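Replacing and squaring the finger pads on a hand-held gripper

Filed under: Workshop notes, Maintenance

The Kettani hand-held is a simple tool. There is a pair of jaws, a set of linkage arms, a camera that watches the lot, and a person on the other end who would like to be doing something else. Almost everything that goes wrong with it goes wrong at the pads, and the usual response is to squeeze harder. Please stop squeezing harder. Set aside an evening and do the job properly.

These notes cover one tool. If you run them as a pair, finish the first before you open the second. I once had both apart on one tea towel and spent a Sunday learning that left and right arms are not the same part.

What you need

A hex key set, the small one
A soft cloth and a little washing-up liquid
New pads, both of them
A steel rule
Medium thread lock (the Flasex bottle is fine, and so is every other bottle)
A saucer for the screws
A bin, an empty crisp packet and a drinks bottle, for later

When to do it

Change pads when the face goes shiny, when a corner lifts, or when thin plastic starts sliding out of a closed grip. Our log has the last set at 341 hours, which included a good deal of June and one jar of honey. Change both pads together. An old pad facing a new one will pull everything you pick up towards the old side, and you will blame the linkage.

Step 1. Power down and clean

Switch off, unplug the lead and wipe the jaws with the damp cloth. Dry them. Do this before the pads come off, because whatever is on the arms will otherwise end up under the new ones. Keep the cloth away from the lens, which has its own cloth and its own opinions.

Step 2. Take off the old pads

Open the jaws fully. Back out the small screw behind each pad and push the pad forward off its tongue with your thumb. It should move with a click. If it doesn't, the last person used glue. Warm it with a hairdryer, try again, and have a quiet word with the last person, who in my case was me.

Step 3. Check the pivots

With the pads off, hold one arm near its pivot and try to rock it up and down. A trace of movement is normal. If it knocks, take the pivot pin out, wipe it, put a single drop of thread lock on the thread and refit it. Tighten until the arm just stops knocking, then stop as well. An overtightened pivot feels lovely for a day and then wears a groove you can catch a fingernail in.

Work the jaws open and shut a few times before going on. Both arms should start moving together. If one lags, its pivot is too tight.

Step 4. Fit and square the new pads

Slide each pad on until it clicks and put the screws in finger tight. Close the jaws gently on the steel rule so that it lies flat against both faces, then nip up the screws while holding it there. Pull the rule out. It should drag evenly along its whole length. If it swings as it comes, one pad is toed in, so slacken that side and have another go.

I allow myself 2 goes before making tea. The third is always worse.

Step 5. Try it on some rubbish

You can test a gripper on neat foam cubes, and it will pass. Household rubbish is a better judge: light, crumpled, slippery and lying at whatever angle it fell. Put the bin on a hard floor where it has room, come in from above with the jaws wide, and look at where the pads sit relative to the rim before you go any lower.

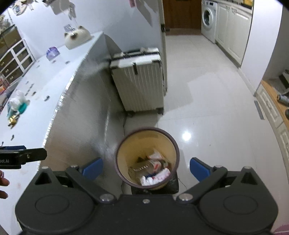
Jaws open at the bin, blue pads either side. Clear ridged plastic and torn wrappers make a fair test.

Pick one piece, close on it, lift it clear of the rim and hold it there while you count to ten in a bored voice. Then put it down on purpose. Dropping it doesn't count, even if it lands where you wanted.

Repeat with something stiff and something limp. Stiff plastic tells you whether the pads are parallel, as it twists in the grip if they aren't. A wrapper tells you whether the tips meet. If the wrapper stays behind every time, go back to Step 4 and look for daylight at the front edge.

Step 6. Reset the closed position

New pads are thicker than worn ones, so the tool now has the wrong idea of shut. Plug it back in, open the Kirkex settings page and choose Jaw zero. Close the jaws by hand until the faces just touch, then press Save. Don't squeeze. If you squeeze, it will remember the squeeze, and every grip afterwards will read as slightly open.

Then open and close 32 times and look at the number again. Mine usually drifts a hair and settles. If it is still wandering, one of the pad screws is loose, and it will be the one you were sure about.

Afterwards

Write the hours in the log. Look at the pad screws again after 200 cycles, and wipe the faces at the end of each day's use. Spare pads live in the Flondonard tin on the second shelf, under the things that are not spare pads. If you take the last pair, write it on the lid.

Updated 20th December: Step 3 now says thread lock goes on the thread. It previously said "on the pin", and somebody did.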